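Sticky Sheets, Tape and Small Panels: Getting Them Down Straight

Wednesday, December 4, 2024
By the Loreo Workshop Page
Reading time: 8 minutes
Print this page | E-mail this page

If you have ever tried to cover one flat thing with another flat thing, using the kind of double-sided adhesive that comes as a sheet with a paper liner, you already know how the afternoon goes. The first corner lands beautifully. The second corner lands a hair to the left of where you wanted it, and by the time you get to the far end you have a wrinkle the size of an earthworm and a strip of bare plastic down one side. I spoiled a good many panels that way before I slowed down and changed how I set up, and since so many of you wrote in after the drawer label page, I thought I'd put everything I know in one place.

I use sheet adhesive for all sorts of jobs: mounting the little message panels inside our kitchen cabinets, backing felt for the bottoms of lamps, fixing thin cork to the lids of the Zerwood recipe boxes (we've made so many of those now that the whole family can do them half asleep, though the half-asleep ones do show it). The advice below goes for any of them.

Clean first, and then leave it alone

Wipe the panel with a little rubbing alcohol on a lint-free cloth and let it dry all the way. Paper towels leave fuzz, and fuzz shows up as tiny bumps you'll be able to feel with a fingertip forever after. Once the surface is clean, handle it by the edges only. I used to wipe everything down and then pick it up with my whole greasy hand to admire it, which undid the wiping.

Check the plastic before you use alcohol on it, please. Some clear plastics will haze or craze. Try a corner on the back, wait a few minutes, and if it looks happy, carry on.

Let everything come to room temperature

My workshop is the back half of an unheated garage, and in January the tape out there might as well be wrapping paper. Most of these adhesives want a comfortable room to grab properly. I bring the sheets and the panels into the kitchen the night before and stack them on top of the bread box with a heavy book over them. If your roll or sheet has curled in storage, the book will take care of that too.

Cut it a little big, or cut it exactly, but decide

There are two good ways of doing this and one bad one. You can cut the adhesive slightly oversized, stick it down, and trim around the panel with a fresh blade. Or you can cut it to the finished size with the corners rounded to match, and place it dead on. The bad way is cutting it "pretty close," because then you have neither the extra to trim nor the fit to line up with.

For square-cornered panels I trim afterward. For rounded corners I make a card template, draw around it on the liner, and cut with small sharp scissors, turning the sheet and keeping the scissors still. A dull blade drags the glue out in strings, so change it sooner than you think you need to. I buy blades in a tub and still manage to feel guilty every time I throw one away, which is silly.

Hinge it

Peel back only a thin strip of liner along one short edge, fold the strip over and crease it hard. Line up the whole sheet with the liner still on, press down that one exposed strip, and then you have a hinge. Everything after that is just pulling the liner out slowly from underneath while you smooth with the other hand. An old plastic gift card with a bit of felt over the edge makes a lovely smoother. Push from the hinge toward the far end in overlapping strokes, and don't hurry to get to the nice part at the end.

Leave the top liner on until you need it

I see people strip both sides right away and then hunt for the other piece with a sticky panel balanced on one palm. Leave the second liner where it is. It keeps the dust and dog hair off, and you can write on it in pencil: which way is up, which cabinet it belongs to. My spare panels wait in a Yeoman biscuit tin, liners on, all facing the same way.

Give the panel somewhere to sit

Of everything on this page, this has saved me the most grief. A panel that slides around the table while you are pressing on it will never come out straight, and holding it with your free hand means you haven't got a free hand. You want a pocket, something that hugs the panel on its sides and gives you a firm edge to start from.

You can make one out of scrap. Glue strips of wood to a piece of board so they trap the panel on all four sides, and leave gaps to get your fingertips in. Keep the strips from crowding the edge or you'll be prying the panel out with a butter knife. If you know somebody with a 3D printer, you can get fancier: posts at the corners, a lip along the front, and legs to lift the whole platform off the table. 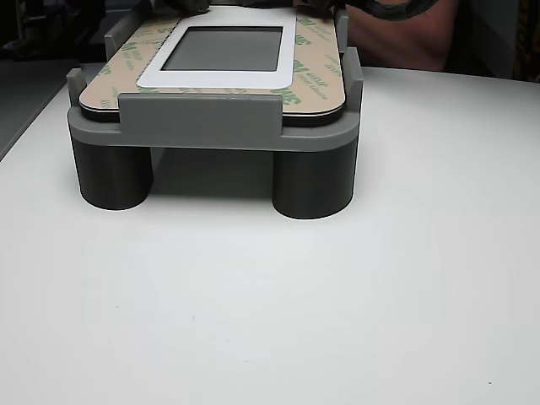

Plonska wrote in to say that a pocket can be too snug, and that after a damp week the scrap-wood one wouldn't let go of anything. The cure was a strip of ribbon laid across the bottom before the panel goes in, with a tail hanging out on each side, so that a gentle tug lifts the whole thing out level. I have tried the ribbon myself now and I'm a convert! Use a thin flat one, though, as a thick ribbon will leave a ridge under a flexible panel while you press.

Press, then wait

Once the two pieces are together, go over the whole face again with firm, even pressure, paying special attention to the edges. A rubber roller is nice if you have one, and a rolling pin wrapped in a dish towel is nearly as good. Then put it under books overnight. These adhesives keep on gripping for a good while after you've walked away, so don't hang anything from a panel the same day.

If you do get a bubble, prick it at the edge with a fine needle, laid almost flat, and press toward the hole. Stray glue on the rim rolls off with a clean fingertip or a pencil eraser. Save the offcuts on their liner, by the way. They're just right for the backs of drawer labels.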